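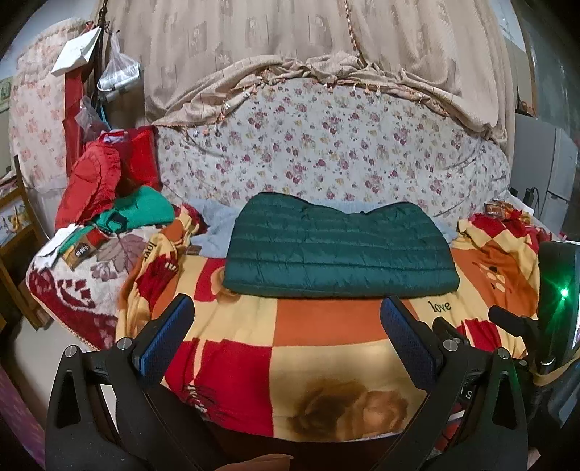
Compost activators: worth the money?

Every January the garden centres stack the things by the till, and every January I get asked about them. Grarna have a new one out, a box of powder that promises finished compost in 9 weeks. I have my doubts.

Tamsin Ashby tried it on one of her three bins at Prendergast last year and left the other two alone. By autumn she couldn't tell which was which, and nor could I. Jarrah Ruawai swears by Botico's liquid version, but he also turns his heap every Saturday and shreds all his prunings first - I know which of those I'd credit.

A heap wants air, damp and a fair mix of green and brown stuff. A spadeful of old compost will bring all the microbes you need. If yours is slimy, add torn cardboard and fork it over before you spend anything.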